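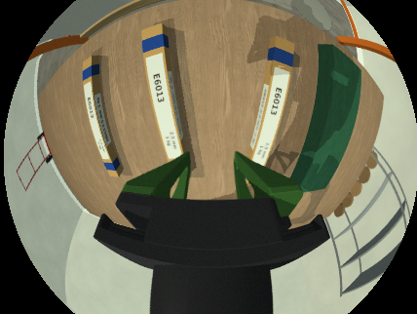
Filed under: Politics, Local

I have lived in Utberg for seven years now, and last month was the first time I went to listen to candidates in a town election. In the country where I grew up, we didn't go to such evenings. The people on the stage were known before, and the result also. So I was a little nervous when I entered the school gym, as if somebody would ask me for a paper.

They asked only if I wanted coffee.

There are two people who want to be mayor. Tamsin Hollis is in office now and would like to stay. Jörg Albers was on the council before, then left it, and has come back with a thick program of 44 pages. I read it all. My husband says I am the only one in town who did, but I like to read this kind of text, it is good for my vocabulary. I learned "levy" and "easement" from it.

The main quarrel is about the old Treloar site by the river. Mrs. Hollis wants to sell the land to a builder and use the money for the roads. Mr. Albers wants that the town keeps it and builds apartments with low rent. Both of them say their plan will pay for itself. I wrote this down twice in my notebook, once on the left page and once on the right, and when I came home I could see how similar the sentences were.

Rania Metwally from the tenants' group asked the best question of the evening. She wanted to know what the rent would be for a family with two children, in dollars, in the first year. Mr. Albers said 900. Mrs. Hollis said that the builder would decide this, but the market in Prondasmont has shown that new buildings make the old ones cheaper. Then Rania said that she lives in an old one and her rent went up to 1000. People clapped, also some who had a Hollis button on the jacket.

I should be fair. Mrs. Hollis was very clear about the roads, and she knew every street by name, even ours, which is short and has a hole in it since spring. Mr. Albers was weaker there. He said "we will look at it" four times, and a man behind me began to laugh at the third. On the bus line to Prondasmont they agree, so I think we will have the bus whoever wins.

What surprised me was the tone. I had expected shouting, because I see how people from Utberg write to each other online. In the gym they were mostly polite. One man stood up and talked so long about his neighbor's fence that the moderator, Tegan Ellery, had to take the microphone from his hand – very gently, like you take scissors from a child.

The last mayor was elected with 844 votes. I looked it up the same night and thought about it while brushing my teeth. It is fewer people than worked at my first job. If my choir and all their cousins went to vote together, they could change something, and we are not a big choir.

I can vote this time, it is my first as a citizen. I am not going to write here for whom. I have made up my mind about the Treloar land, but the hole in our street is pulling me a bit to the other side, and I still have until the end of October. Alby Hapeta from the library has told me there is a second evening, at 7 in the reading room, where the six people who want to be on the council will speak. He is looking for someone to bring a cake. I said yes to the cake and also that I will come – with my notebook, and this time with a question about the easement on the river path, which I believe both of them have forgotten.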